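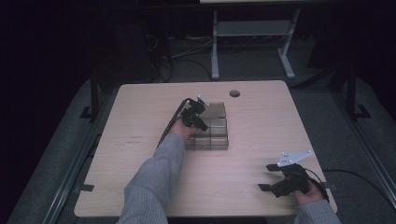 Clear compartment boxes on the work table, May.

Progress report - Hidell Seed Library, second period
To: Plotlow Fund, small grants
Re: seed saving and lending, Itby branch and the main room at Hidell

Quick one this time, we are in the middle of planting out. Full receipts come with the final report as agreed.

Where we are

Lending opened on schedule. 83 households have borrowed seed so far. Most took beans, lettuce and tomatoes, which we expected. Less expected - the run on leeks. We were out of leeks before the end of the first month and had to ask the Ogura growers for more. They sent a good sized bag and would not take money for it. Will show as in-kind in the budget.

Itby branch started late. The shelf we were promised went to the tax forms display and we didn't get it back until April. Borrowing there is slow but picking up, mostly families after story hour. Evening hours might help. We'd like to try staying open until 7:30 through the summer, no extra cost to the grant.

Germination testing

Done for all the beans and peas, most of the brassicas. Damp paper towel, rolled, kept on top of the staff room fridge. Beans are fine. Peas fine except one old lot that barely moved, thrown out. Onion seed poor all around, it doesn't keep and we should of known better than to accept jars with no year on them. New rule at the desk: no year, no variety name, we don't take it.

Carrots and parsnips still to test. Parsnips will have to be fresh every year, so we are going to stop storing them and just buy in.

Workshops

Three held. Seed starting on a windowsill was full with people standing. Saving tomato seed (the jar and ferment method) went well, smell and all. The one on hand pollinating squash was a washout, we ran it much too early in the year and had no flowers to work on. Will repeat in July when there is something to look at.

Two more planned before fall - bean threshing, and a swap table with no talk at all, which people keep asking for.

Handouts got rewritten after the first session. Old ones were too long. Now one sheet per crop: when to sow, how far apart, when to pick, how to dry. Spanish versions of the bean and tomato sheets are finished, squash is with the translator.

Problems

Returns. It was always going to be the hard part. Nothing is due back until the crops finish so there's no figure to give you yet, but talking to borrowers it is clear plenty of them think they have to bring back the same amount they took. They don't. Sign at the desk has been reworded and the reminder card will say it too.

Humidity in the Hidell store room. Gauge has been reading high since the rain. Bought silica packs out of the supplies line. May need a small dehumidifer, quote to follow.

Catalog - still on paper cards plus a spreadsheet that does not always agree with the cards. Needs a proper sit-down day, probably after the July workshop.

Money

On track overall. Printing is over because of the rewritten handouts, envelopes are under. Asking your OK to move the difference between those 2 lines, form attached.

Next period

Finish germination tests. July squash session. Reminder cards out in August. First returns in, cleaned and labeled by October. Numbers on all of it in the next report.

Hidell Seed Library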